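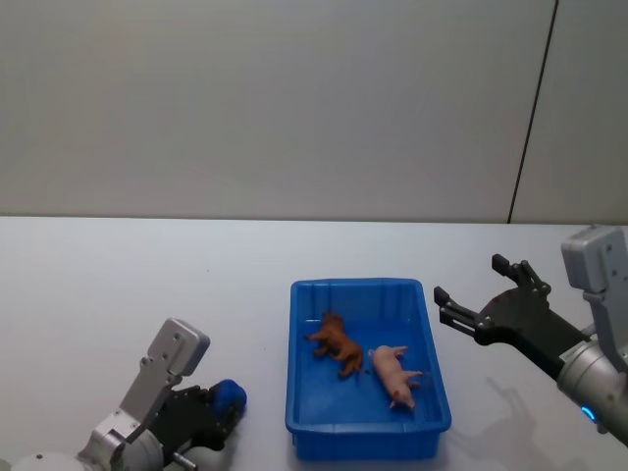
Ball-by-ball data for the Danix Cup, men's and women's T20, plus the scripts that build it. Read the known problems section before you plot anything.

## What's in the repo

- `matches.csv` -- one row per match. 97 rows.
- `balls/` -- one CSV per match, named by match id
- `players.csv` -- 1653 rows, one per registered player, lots of them never bowled or faced a ball
- `grounds.csv` -- name, end names, boundary lengths where we have them
- `scripts/` -- the parser, the checker, the merge

No video. No betting odds, please stop asking.

## Where it comes from

Scorers at the grounds used two different apps, Sillano for the first half of the season and Drimeo after the July break. The exports don't match. Sillano puts wides in the batter's column, Drimeo gives them their own. The parser deals with both but it's ugly.

38 matches had paper sheets only. Perla Villalobos typed those in by hand from scans. They have `source = paper` in `matches.csv` and there are no shot or pitch zones for them, just runs, extras and wickets.

## Ball file columns

| column | meaning |
|---|---|
| `inn` | 1 or 2. Super over is 3 and 4 |
| `over` | starts at 0 |
| `ball` | counts wides and no-balls, so can go past 6 |
| `bat`, `nonstr`, `bowl` | player ids |
| `runs_bat` | off the bat only |
| `extras` | total extras on that ball |
| `ex_type` | `w`, `nb`, `b`, `lb`, `pen`, blank if none |
| `wkt` | how out, blank if not |
| `out_id` | who's out. Not always the striker!! |
| `zone` | 1 to 8, from the batter's view, flipped for left handers |

A no-ball with byes run is stored as `nb` and the byes go in the total. You can't get them apart again. Sorry, thats how Sillano did it.

## Getting started

```
pip install -r requirements.txt
python scripts/build.py --out build/
python scripts/check.py build/
```

`check.py` adds up every innings and compares with the scorecard. It should print nothing. If it prints a match id, the ball file and the card disagree -- open an issue with the id and the line it gave you.

Small test set: `--limit 500` stops after that many balls. Enough to see if your setup works.

## Known problems

- Rain matches: `target` is the revised target, original not kept. `overs_max` is right though.
- The two semifinals at the Russo ground have end names swapped in the second innings. Fix is on a branch, not merged.
- Retired hurt is in `wkt` as `rh`. Don't count it as a wicket. The bowling averages script used to. Fixed now.
- Player ids for brothers with the same initial got merged in two women's... sorry, sisters. Two matches, one pair. Split in the current version, old ids still in the alias file.
- Zones get less reliable late in an innings, scorers fall behind. I'd leave them out for overs 16 to 19.
- Fielder names on run outs are missing almost everywhere in the Drimeo half

## Using it

Fine for hobby stats, blog posts, class projects. Not checked well enough for selection or contracts, and I would not want a kid's trial to hang on the `zone` column.

Player birth dates were in the first upload and have been removed. If you have an old copy, delete that column. Under-18s show as an id with no name, dont try to match them back up.

Data is CC BY, code is MIT. Credit line: "Danix Cup ball data" and a link is plenty.

## Changes

- 0.4 -- paper matches in, alias file, `source` column
- 0.3 -- Drimeo parser, super overs
- 0.2 -- fixed leg byes being credited to the batter (!)
- 0.1 -- first dump

## To do

- merge the ends fix
- umpires, have most of them in a spreadsheet somewhere
- toss descision is missing for some of the paper ones, Perla is rechecking the scans
- powerplay flag per ball, for now use `over < 6` and skip the rain matches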